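Gripper lets go under load, fault 44, anyone else?

mcisneros
Posted Jan 16, 2018
Two-finger Valtonen gripper on a small arm, Catbridge controller. It grips a dumbbell by the handle, lifts, and after a few seconds the fingers open and the load drops. Controller shows fault 44 every time. The manual says "supply event" and nothing else. Firmware is current. Nothing broken so far except my patience and a corner of the bench.

uleo_fan
Check your grip force. Default is way too low for steel.

mcisneros
Already at the max setting. Two from the bench:

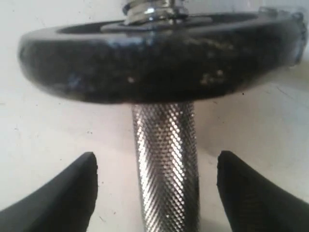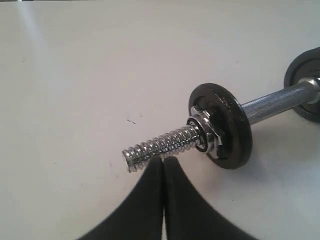 Fault 44 on that controller is undervoltage, so I'd leave the grip force alone for now. The motor draws hard when it squeezes, the supply sags, the gripper resets, and on reset it opens. We had the same thing in June. Knurling like you have on that handle should hold fine in rubbery fingers if the power stays up. What supply are you on, and how long is the cable?
- E. Daza

mcisneros
Larmont 8 amp. Cable is long, it goes through the arm and back.

uleo_fan
8 amps is plenty. I still say it's slipping. Chrome is slick.

edaza
Slipping doesn't throw a 44. And he said the fingers open.

pdk
Different point. Opening on power loss is a bad default for anything heavy. There's a parameter for it, 3000 I think, hold or release. Set it to hold and keep your feet out from under it either way.

uleo_fan
Hold can trap a hand. I wouldn't tell people to change that without a guard.

pdk
Fair. With a guard, then.

mcisneros
Put a meter on the gripper end. It drops more than 40 percent when the fingers close. Ran a short heavy cable outside the arm and got through the afternoon without a 44. Parameter 3000 was on release. Leaving it there until the guard is built, light parts only.

edaza
Check the crimps on the old cable before you throw it out. Ours had one bad pin.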